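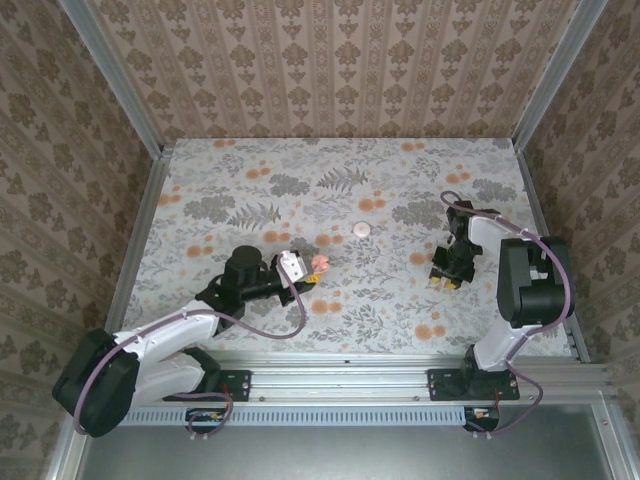
# Sovari Two-Arm Bench Cell

The Sovari cell is a tabletop station for two small robot arms. It is sold by Rostusik as a complete unit or as a frame and rail for people who already own arms. It suits labs, classrooms and small workshops that need both arms working over the same table.

## What you get

- Aluminum rail for the front edge of the table, drilled for two arm mounting plates
- Corner posts and panels for the back, left and right sides
- Two arms with grippers and yellow fingertip pads
- Controller boards and cable set
- One spare set of pads

The open side is the front. Both arms mount there, so an operator can reach the bases and the wiring without taking a panel off.

## Table and wall coverings

Coverings are sold separately. The table fabric and the wallpaper can be plain or patterned, and the two don't have to match. Customers who train vision models usually order several sets and swap them between runs. Changing the table fabric takes one person a few minutes. The wall panels take longer — lift them out of the posts first and lay them flat.

Fabric should be pulled tight before the edges are fixed. A loose fold will catch the fingertips when a gripper comes in low over a flat part.

## Pads and upkeep

The pads are made for small, light parts. We suggest replacing them after 2,000 grips, or sooner if the surface has gone shiny. Check the mounting plate bolts every 60 hours of running time. Leave enough slack in the arm cables for full travel at the shoulder and wrist, and run each arm slowly through its range after any change to the cabling.

## Prices and ordering

The frame and rail kit without arms is $425. The complete cell is priced by quote. Covering sets come in 17 patterns, and a swatch card is included with any quote on request.

Orders ship from our Flullthorpe warehouse. The older Sosa rail uses a different hole spacing and needs the adapter plate, sold on its own page.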